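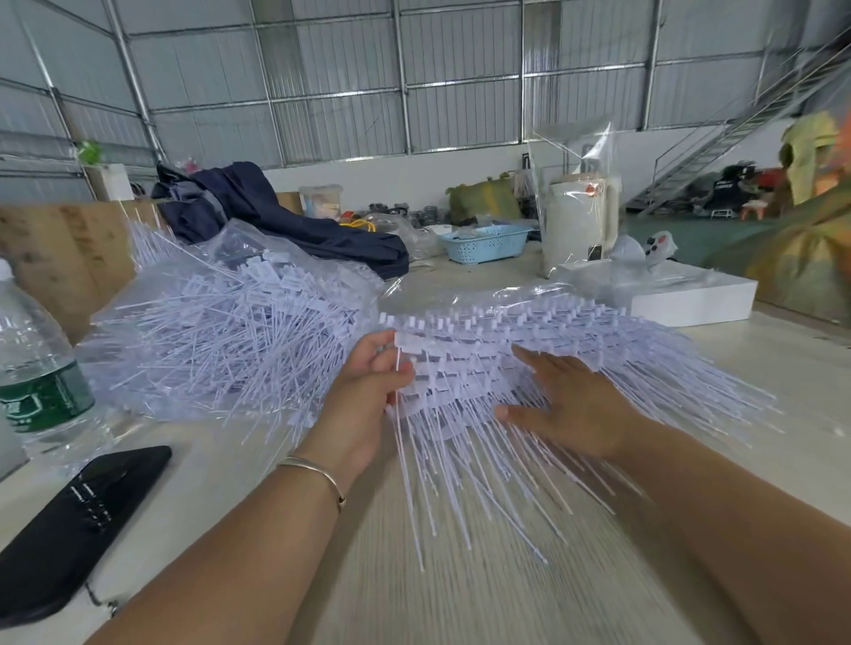

Bametti is a free podcast player for Android phones and tablets. I've had it on my own phone for a couple of years now, so this article leans a bit on what I've seen while using it (and on the release notes, which I read more than I probably should!).

Overview

The app plays audio shows from any public feed. You can search the built-in directory or paste in a feed address yourself, and I do the second one a lot with small local shows. There is no account to set up. Your list of shows stays on the phone unless you turn on backup, and then it goes to a single file you can save wherever you like.

History

Bametti started out as a side project at Andport, a small software firm that mostly made alarm clock apps. The first public version came out in May and could only stream, so forget about using it on a plane. Downloads arrived with the next big update. Version 7 was released on 28 Nov 2020 and it changed almost everything on the home screen. I hated it for a week and then got used to it.

Features

Playback speed can be set for each show separately, and that's the thing that sold me on it. There's also a sleep timer, chapter support, and a silence trimmer called Salian. Salian works well on interviews, but on comedy shows it eats the pauses and ruins the jokes, so I leave it off for those.

The directory lists 2,330 shows picked by hand. Anything else can still be added by feed address. Menus come in English, Spanish and Portuguese.

Installing

The download is 118 MB, up from 110 MB in the version before it. Open the store page, tap Install, and allow notifications if you want to hear about new episodes. On my older tablet the first launch took ages, but after that it was fine.

Known problems

Car mode sometimes forgets your place in an episode when the phone gets a call. Clearing the cache helped me once and did nothing the next time. Backup files made before version 7 won't open in the new app either, so export your list again after updating.

Related apps

Pisham, from the same developer, is an audiobook player with a very similar layout. The two apps don't share a library, but the sleep timer is the same in both.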